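Speaker notes, stockroom talk, July 2023

**Opening (slides 1-2)**

Thank Mehrangiz for the room. Say who I am: eleven years in parts storage at Drerenell, the last four at the Culov site. The talk is on how we label and count small parts. Questions at the end.

**Where we started (slide 3)**

- 2,223 part numbers on the books
- 170 of them had no fixed location
- Two naming systems, one from the old Busska catalog

Tell the story of the hinge order. We bought 2,000 hinges in May and already had them, filed under the Busska name. Pause here. People usually have one of their own.

**Bins (slide 4)**

We went to one bin per part number and stopped mixing sizes. Labels go on the short side, part number first, plain name second. Senyo wanted color codes. We tried them on 50 bins and dropped them, and he will tell you why if you ask him.

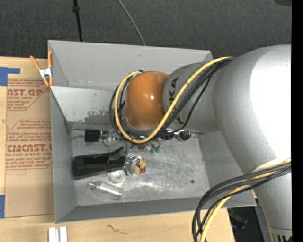
*Slide 4: Large gray bin on a wooden tabletop.*

Counting is done by whoever empties the bin. Write the number on the card, initial it, put the card back. Sorcha types the cards in before lunch. If a card is missing she counts that bin herself, and the old number stays in until she's done.

**What still goes wrong (slide 5)**

Returns. They come back in plain bags with no part number and sit on the end shelf. Amirhossein has a draft form for this. Don't promise a date.

Skip slide 6 if short on time. It's only the shelf map.

**Close (slide 7)**

Leave the contact slide up. Card template is with Sorcha, printed copies by the door.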